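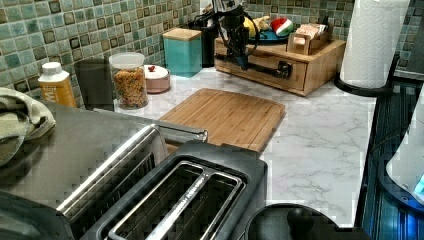

Cindmont Press to publish Kalkidan Yilma's second picture book

Dodcombe, October 2025

Cindmont Press has acquired world English rights to The Ferry to Flomska, a picture book written and illustrated by Kalkidan Yilma. It will be published in hardback and ebook in February, with a paperback to follow.

The book is for readers aged 5 and over. It follows Amin, a ferryman's son, who is asked to deliver a parcel to the island of Flomska and loses the address on the crossing. The text runs to 43 pages, followed by a map of the island and a short glossary of boat terms.

Yilma's first book, Amin and the Long Rope, is set in the same harbour. The new title can be read separately. Both are printed in two colours throughout, on uncoated paper, with sewn bindings.

"I drew the island before I had a story for it," said Yilma. "The map changed several times, and the text was altered to match."

A signed edition of 223 numbered copies will be sold through the publisher's shop in Dodcombe. Orders are limited to 2 copies per customer. The signed edition has a cloth spine and a fold-out version of the map.

Reading copies are available to booksellers, librarians and reviewers as PDF files. Printed proofs will be sent on request while stocks last. Schools wishing to arrange an author visit should write to the events desk at Cindmont Press, stating the year group and preferred term.

Ends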